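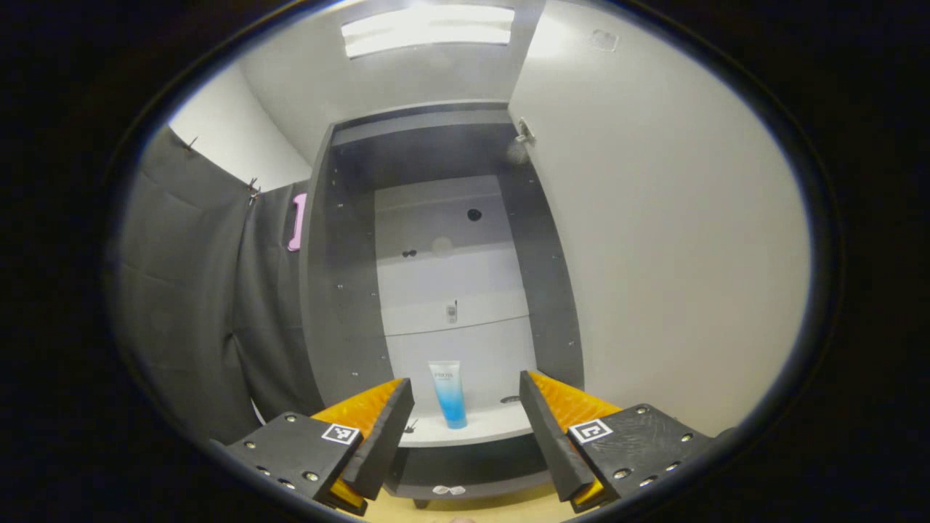
Sarngate Hand Tool and Shelf Picking Cell

The Sarngate hand tool is a two-finger gripper carried by a person. It is used to teach a shelf picking arm how to take goods off shelving and put them back. Both fingers have a textured pad on the inner side and a printed square marker on the outer face. The camera sits on the tool and looks out past the fingers, so what gets recorded is close to what the arm's own camera will have to work from.

We supply the tool on its own or with the Resik arm and base. Most stockrooms start with the tool, as it can be used well before an arm is installed.

What it is used on

Small retail and pharmacy stock: squeeze tubes, bottles, cartons, sachets. Tubes are worth recording early. A tube standing on its cap tips easily if a finger touches it off centre, and a full one squeezes differently from one that is nearly empty. Record your own products on your own shelves where possible. Shelf colour, depth and the height of the shelf above all affect how the arm approaches.

Recording

A recording is one pick or one put-away. Hold the tool at a natural height, open the fingers, approach, close, lift, and finish where the item would normally go. We ask for 100 recordings per product before the arm is set up to handle it. If you drop something, finish the movement and mark the recording as a drop. Don't delete it.

Wipe the markers with a dry cloth at the start of each shift. Replace pads when the texture has worn smooth. Pads are sold in packs of 4.

What changes for staff

The arm takes over repeat picking from fixed shelves. It does not receive deliveries, check expiry dates, deal with damaged packaging or talk to customers. Sites should plan for people to move between those jobs during a shift, and should write this into the roster before the arm goes live.

At the Garg stockroom, two staff were trained on the hand tool in November. Geeta Grewal, who ran the evening picks there, now looks after the recordings and decides which products go across to the arm. Her hours stayed the same. She has less ladder work and more screen work, and she asked for the review desk to be moved out of the aisle, which we now recommend to every site.

Recording is work and should be rostered as work. We advise no more than two hours at a stretch with the tool, as the wrist tires before you notice. Staff should also be told what the camera records and who can look at it. A notice for the staff room comes in the box.

Supplied with the tool

Hand tool with camera, charging lead, spare pads, marker sheet, wrist strap, staff notice. Training for 4 people is included in the price. The Plallevent review software is licensed per site and runs on an ordinary office computer.

Orders placed by 4th August will ship with the revised grip. Existing grips can be swapped over with a hex key.

Comments

Kanchan Kaushik
We've had ours since the autumn. The wrist strap is too short over a winter sleeve. Is there a longer one?

Sarngate Support
Yes, ask for the long strap when you order. No extra charge.

nightfill_dave
Good to see the bit about rostering. At my last place we were told to do the recordings "when it's quiet". It was never quiet.

pm_stockroom
Does it cope with deep shelves? Ours are narrow and you end up knocking your knuckles on the side panels.

Sarngate Support
Depends on the width. Send us the inside measurements of the narrowest bay and we'll check it against the fingers fully open.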